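Mixed parts halt switch sorting cell at Sirkholm

A robot cell that sorts push-button switches at the Plonmont works in Sirkholm was taken out of normal production in December after switches were found in the wrong bins. The company says no one was hurt and that none of the mixed parts are known to have been fitted to finished equipment.

The fault came to light at 6.40 in the morning, when a worker on the packing line opened a carton marked for yellow-capped switches and found green ones among them. The line was stopped and the rest of the night's output was held back. Staff checked 2899 switches by hand over the following shifts and found 564 in the wrong carton.

Plonmont makes control boxes for lifts, conveyors and farm machinery. In most of them the colour of the button tells the operator what it does, and a green button is normally the one that starts the machine. A wrong colour on a finished panel is treated by the company as a safety matter, even where the switch itself works as it should.

The cell uses two arms working side by side over a row of containers. Switches are moved between the shallow tray in the middle and the bins on either side, and each bin is meant to hold one kind of part at the end of a run.

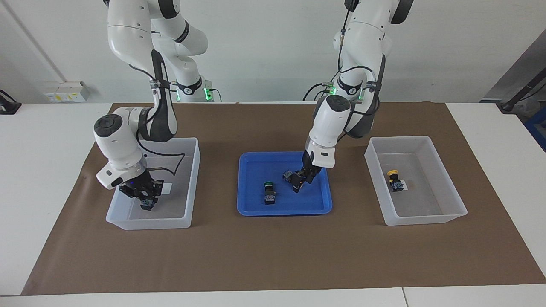
The two arms at work over the bins and the centre tray at Sirkholm.

An internal report, a summary of which was given to staff this week, puts the trouble down to two separate faults. The first was in the program that shares out the work between the arms. When one arm failed to pick up a part and tried again, the program could lose its place and send the next part to the bin meant for the one before. From then on every part was one step out until the cell was restarted.

The second fault was in the check that should have caught this. The cell is supposed to look at each bin at the end of a batch and stop if it finds a colour that does not belong. That check had been switched off during a software update and was not switched back on. The screen beside the cell went on showing it as active, so the night shift had no reason to think anything was wrong.

The software was supplied by Esposito, which also looks after the cell under a service contract. The firm has accepted that the screen gave a false reading and has sent a corrected version to Plonmont. It says the same program is in use at one other site, which has been told to carry out a full check by hand until the update is in place.

The report also looks at what happened after the carton was opened. The cell itself kept running for 22 minutes while the packing line stood still, as there was no agreed way for packing staff to stop it. The emergency stop was within reach, but workers had been told to use it only if a person was in danger. The union branch at the works had asked for clearer rules on this earlier in the year.

Plonmont has now changed the instruction. Any member of staff may stop the cell if they believe the wrong parts are coming off it, and a separate stop button is to be fitted at the packing end.

Trial runs have since begun with small numbers of switches, on a table set apart from the line. The arms are run at reduced speed and the bins are checked by eye after every batch. Failed pick-ups are being caused on purpose, by laying switches at awkward angles, to see whether the program keeps its place. 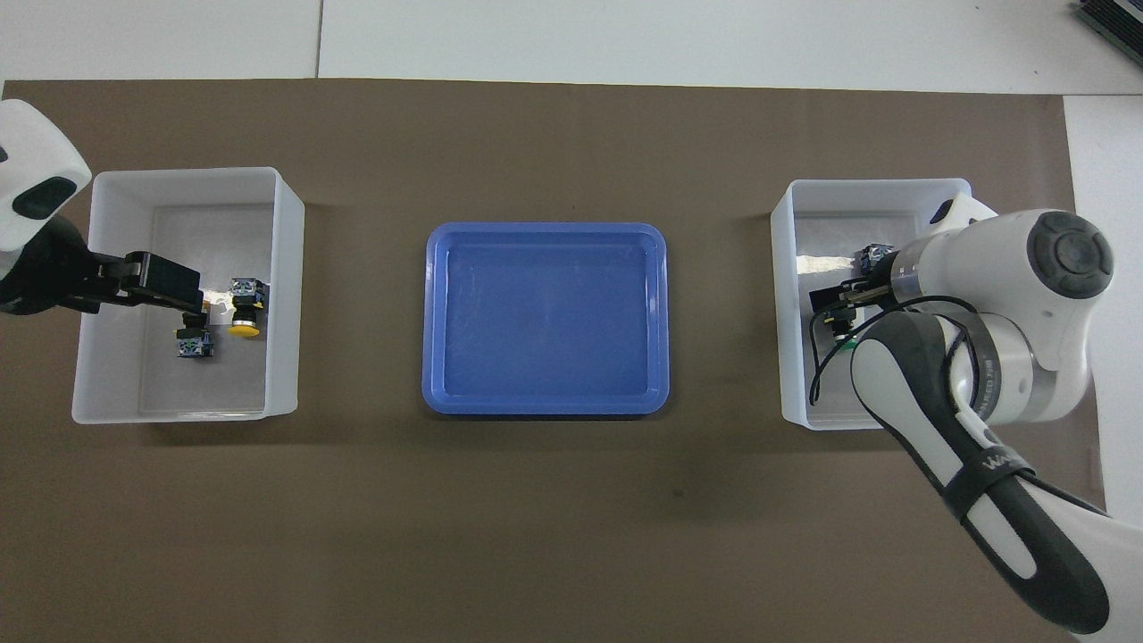 Effect on customers

Orders for control boxes have been delayed by up to two weeks. The largest customer affected is Lesex, which fits the boxes to grain conveyors. It was warned on the morning the fault was found and has checked its own stock of loose switches. No mixed cartons turned up there, but the check of boxes already fitted to conveyors is still going on.

Until the cell is back in normal use, switches are being sorted by hand on the day shift. Plonmont says there will be no loss of jobs or hours as a result of the stoppage — overtime has been offered to packing staff while the backlog is cleared.

The company has not given a date for the cell's return. It says the trial must first run for ten full shifts without a misplaced part, and the count goes back to zero each time one is found. The full report is to be passed to the works safety group, which will decide whether a second cell, ordered from the same supplier in the spring, should go ahead as planned.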